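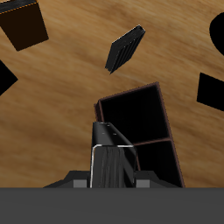

*Light brown wood grain, render*

**nawal_b** (February 28, 2018)
Oiling a tabletop for the Flornville house. Is three coats enough, or do I keep going?

**ktrongart**
Three is plenty. Wipe off the extra after 20 minutes and leave it overnight between coats.

**thitima.t**
I disagree. A kitchen table needs six. Mine had three and it got water rings by April.

**ktrongart**
Did you sand past 220? Oil won't soak in well if the surface is too smooth.

**thitima.t**
I stopped at 180. It was the coats.

**tri_truong**
I'd skip oil on a table and use wipe-on poly. You can't spot repair it as easily, though.

**nawal_b**
Staying with oil. I'll do four and see how it looks.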